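4.2. Planification et achat du matériel de collecte

La demande initiale tenait en une ligne du budget prévisionnel : « pinces manuelles instrumentées, lot ». Le mot « lot » a fait beaucoup d'usage. Il a désigné successivement les pinces seules, les pinces avec leurs caméras, les pinces avec caméras et mallettes, puis, dans la version transmise au service des achats, un ensemble dont la composition renvoyait à une annexe que les auteurs n'ont pas retrouvée. Nous reconstituons donc la procédure à partir des devis, des bons de commande et des courriels échangés entre le laboratoire et l'administration, ces derniers étant de loin la source la plus abondante.

Le besoin était de 14 pinces, deux par binôme d'opérateurs ou par opérateur seul selon la tâche, y compris une paire de réserve. Trois fournisseurs ont répondu. Gkikas proposait un modèle à pièces imprimées, livré démonté, dont le prix unitaire paraissait excellent tant que l'on comptait les heures de montage pour rien, convention répandue dans notre discipline. Dulleo livrait des pinces assemblées et étalonnées, avec un contrat de maintenance dont le montant annuel finissait par rattraper celui de l'achat. Vomcombe se situait entre les deux et avait l'avantage décisif de répondre au téléphone.

Le seuil interne de mise en concurrence était fixé à 2000 euros hors taxes. Au-dessous, le laboratoire commande librement ; au-dessus, il remplit un dossier. Comme beaucoup d'équipes, nous avons examiné avec attention la possibilité de rester au-dessous en fractionnant la commande. Le service juridique a examiné cette possibilité avec une attention comparable et l'a écartée. Le dossier complet a été déposé le 24/3/19, accompagné d'une note de Zulkifli Teoh expliquant pourquoi une pince tenue à la main relevait de l'équipement scientifique et ne pouvait être imputée sur la ligne « petit outillage ». La note faisait quatre pages. Elle nous a été renvoyée avec une question : fallait-il comprendre que le laboratoire achetait des robots sans robot ?

La question était bonne. Le choix d'une pince manuelle repose en effet sur un calcul qu'il faut savoir défendre devant un comptable. Un bras manipulateur à demeure coûte cher, pèse lourd et passe mal dans un escalier d'immeuble ancien. La pince manuelle enregistre le geste d'une personne avec une géométrie voisine de celle de l'effecteur visé, et se transporte dans un sac. On déplace ainsi la dépense de l'investissement vers le temps de travail, ce que l'agent comptable a immédiatement remarqué, le temps de travail ayant sa propre ligne et son propre formulaire.

4.3. Du catalogue de tâches au cahier des charges

La faiblesse principale de notre cahier des charges venait de l'ordre dans lequel il avait été écrit. Nous avions fixé les spécifications de la pince (ouverture maximale, masse, autonomie de l'enregistrement) avant d'avoir arrêté la liste des tâches. Celle-ci comportait au départ des objets de bonne volonté : tasses, boîtes de conserve, linge plié. Evanthia Psarras a proposé d'y ajouter des objets que les gens possèdent réellement et rangent réellement, parmi lesquels les bijoux. L'amendement a été adopté en une minute et nous a occupés une grande partie du printemps.

Un fournisseur indique volontiers l'ouverture maximale d'une pince. Il s'étend moins sur ce que deviennent les doigts lorsqu'ils sont presque joints, région du mouvement où se passe pourtant l'essentiel du travail sur un anneau fin. Aucun des trois devis ne mentionnait le jeu latéral au contact. Nous l'avons demandé à tous. Dulleo a envoyé un dessin coté très soigné de la mallette. Gkikas a répondu que la valeur dépendait du montage, autrement dit de nous. Vomcombe a prêté une paire d'évaluation pour que nous la mesurions nous-mêmes, solution que nous avons d'abord prise pour une marque de confiance.

La tâche « bijoux » combine trois difficultés qui se paient séparément. Les objets sont petits et leurs formes ne se ressemblent pas. Le support cède sous la prise, ce qui rend trompeuse toute mesure faite sur un plan de travail rigide. Enfin, le décor domestique est rarement choisi pour faciliter la segmentation visuelle (figure 3).

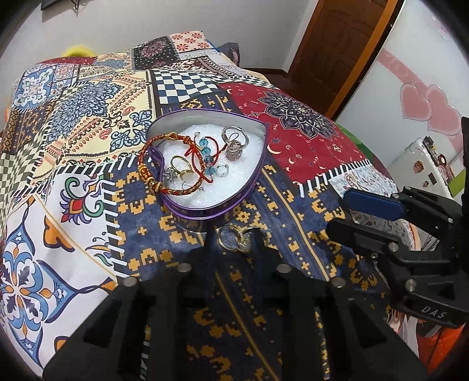
Figure 3. Tâche « bijoux » sur un couvre-lit à motifs : deux bagues fines entre les doigts de la pince du premier plan, boîte en forme de cœur ouverte, seconde pince à droite, mâchoires écartées.

Le couvre-lit de la figure 3 résume assez bien ce que nous avions omis de budgéter. Un damier bleu marine et blanc cassé jouxte la boîte, et des motifs jaune moutarde courent sous elle ; dans nos essais préliminaires, menés sur une table grise unie, le fond n'avait jamais eu d'opinion. L'équipe a brièvement envisagé l'achat d'un tapis neutre à emporter partout. Le devis était modeste et l'idée aurait annulé l'intérêt de travailler chez les gens, aussi l'avons-nous abandonnée, non sans un regret que les annotateurs partagent encore.

Le contenu de la boîte pose un problème d'un autre ordre. Un bracelet tressé rouge, orange et or y repose à cheval sur le bord, un second bracelet, en cordon rouge, y voisine avec des perles bleues à facettes, et l'ensemble est étalé sur un rembourrage blanc pelucheux. Pour la tarification de l'annotation, notre prestataire, Mirkik, facturait à l'objet. Le contrat ne définissait pas l'objet. Un bracelet garni de perles vaut-il un objet ou autant d'objets que de perles ? La réponse de Mirkik était favorable à Mirkik. Après négociation, il a été convenu qu'un bijou compte pour un tant que ses éléments restent attachés entre eux, et qu'il change de statut s'il se défait pendant l'enregistrement. Cette clause, rédigée par une personne du service juridique qui n'a jamais cherché à savoir de quoi il s'agissait, reste la plus claire de tout le contrat.

Il faut signaler aussi le coût de la seconde pince. La liste des tâches distinguait les gestes à une main, pour lesquels une seule suffit, et les gestes coordonnés. Sur le papier, la distinction permettait de réduire la commande. Dans les logements, elle ne tient guère : l'opérateur équipé d'une seule pince utilise sa main libre, laquelle n'est pas instrumentée et se montre très supérieure à l'autre. Les séquences correspondantes sont instructives pour qui étudie la main humaine. Nous avons donc maintenu deux pinces par opérateur pour toutes les tâches, bijoux compris, et porté la différence sur la ligne des imprévus, où elle a rejoint les piles, les sangles et une amende de stationnement.

4.4. Délais, consommables et coût complet

Le bon de commande a été signé en faveur de Vomcombe. Le délai annoncé était de 14 jours ouvrés. Il convient de préciser qu'il courait à compter de la validation du bon par le fournisseur, que le fournisseur attendait pour valider un numéro d'engagement, et que l'attribution du numéro d'engagement supposait une attestation du fournisseur. Les pinces sont arrivées avant que ce cercle ne soit formellement rompu, par un transporteur qui n'en avait pas été informé.

Les consommables avaient été évalués au jugé. Les garnitures de doigts en constituent le poste principal, et elles s'usent plus vite sur les objets fins que sur les objets lourds, contrairement à ce que supposait notre prévision. L'explication nous semble tenir à la surface de contact : une tasse répartit l'effort, un anneau le concentre. Nous n'avons pas conduit d'essai d'usure qui permettrait de l'affirmer. Nous avons en revanche conduit six demandes de réapprovisionnement, chacune inférieure au seuil, chacune signée par une personne différente, et dont l'addition aurait sans doute intéressé le service juridique.

L'assurance mérite un paragraphe. Les objets manipulés dans les logements appartiennent à leurs occupants et leur valeur n'est pas connue de l'équipe. Une tasse se remplace. Pour les bijoux, la police souscrite par l'établissement exigeait une déclaration préalable article par article, photographies à l'appui, ce qui revenait à demander aux participants l'inventaire de leur coffret avant d'y promener une pince. Nous avons retenu une règle plus simple : seuls entrent dans le protocole les bijoux de fantaisie que le participant accepte par écrit de voir tomber. Le taux d'acceptation a été bon. Il faut reconnaître que le formulaire disait « manipuler ».

Pour une équipe qui préparerait un achat du même ordre, nos données permettent quelques indications. La liste des tâches devrait précéder le cahier des charges et contenir dès l'origine les objets les plus petits que l'on compte traiter. Le prêt d'une paire d'évaluation vaut mieux que n'importe quelle fiche technique, à condition de l'essayer sur une surface souple ; la nôtre a passé toute sa période de prêt sur une table. L'unité de facturation de l'annotation doit être définie avant la première séance, avec un exemple difficile en annexe. Quant à la paire de réserve, supprimée dans deux versions successives du budget et rétablie dans la dernière par ce que nous croyons être une erreur de copie, elle a servi dès février de l'année suivante et n'est plus retournée dans sa mallette.

Le coût complet par heure de données exploitables dépend fortement de l'imputation retenue pour le temps des opérateurs. Imputé au laboratoire, il rend la pince manuelle très avantageuse par rapport au bras fixe. Imputé au projet, il réduit l'écart sans l'annuler. Les deux calculs figurent en annexe C, et le financeur a demandé la moyenne.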